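10/3/19

I said in September that I would write up the Minville weekend once I had dried the tent and found my other glove. The tent is dry. The glove can stay in the field.

A shorter version went to the group newsletter, so members will have read some of it already.
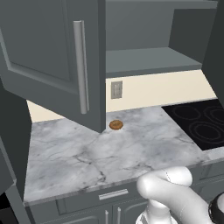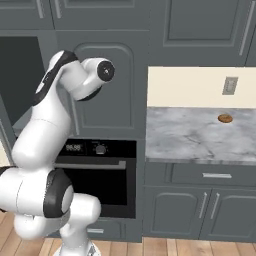
*White robotic arm, gray kitchen cabinets*

We portray a British infantry signals section, 1944, and we have been doing it long enough that most of the kit now looks properly worn. Minville is our last outdoor show of the year. The organisers give us the low field by the stream, where we lay telephone line between a command post and two forward positions and let visitors ring from one to the other. Children like it a great deal. Their grandparents like it too, and tend to know more about the telephones than we do.

I drove up on the Friday with Eftychia Karagiannis and the cable drums. The drums are heavier than anyone remembers from one year to the next. We put up the command post tent before dark and left the wire for the morning, which was a mistake, as the rain came in overnight and the stream side of the field was soft by breakfast. We laid the first line along the hedge instead of straight across. It used nearly all of one drum and it looked untidy, but the bell rang at the far end on the first turn of the handle and I was happy with that.

Magdalini Tzavaras ran the exchange on both days. She has got very good at it. She keeps a message pad in pencil, in the period layout, with every call timed and initialled, and by Sunday afternoon there was a visitor reading back through it as if it were a novel. I would like us all to keep the pads that way. Mine are a disgrace.

Now the uniforms, because I have had three emails about them.

The new battledress blouses came from Nevora. The cloth is a good weight and the colour is nearer than the last lot. The collar is wrong. It is cut too deep at the back and won't sit flat when it is hooked, and you will want to take it off and recut it if you have the patience. I did mine over two evenings. Édgar Ticona left his alone and wore a scarf. From three yards off I couldn't tell you which of us had the better blouse.

Trousers are still 180 a pair if you order singly. Sofia Tsoukalas is putting together a group order and the price may come down, so please write to her before you buy your own. She needs your waist and inside leg, measured over what you will be wearing underneath. Do not send your jeans size. Modern jeans sizes mean nothing and these trousers sit much higher.

A word about badges. Some of us have drifted into wearing whatever we like the look of — I include myself, with the wrong shoulder title for most of last season. If the section is going to claim a particular division then everyone wears that division's sign and no other. Dionysis Mitsotakis-Vlachou has copied the relevant pages out of the war diary and the dress regulations, and he will send them to anyone who asks. They are dull but they settle the argument.

Medal ribbons: please don't. None of us earned them, and at Minville an elderly man asked one of our newer people where he had got his. It was an uncomfortable couple of minutes. The ribbon was off by lunch.

Saturday evening was cold and most of us were in bed by nine. Sunday was dry. We did the line-break demonstration twice, once with the commentary and once without it when the microphone failed, and I thought the silent one went better. People came closer to the rope and asked questions afterwards.

Packing up took until dark. One drum came home short of wire and there is a length of it still in the hedge, so if you are passing, it starts by the second gate and runs towards the stream. Bring gloves and side cutters. I have told the farmer we will have it out before he trims.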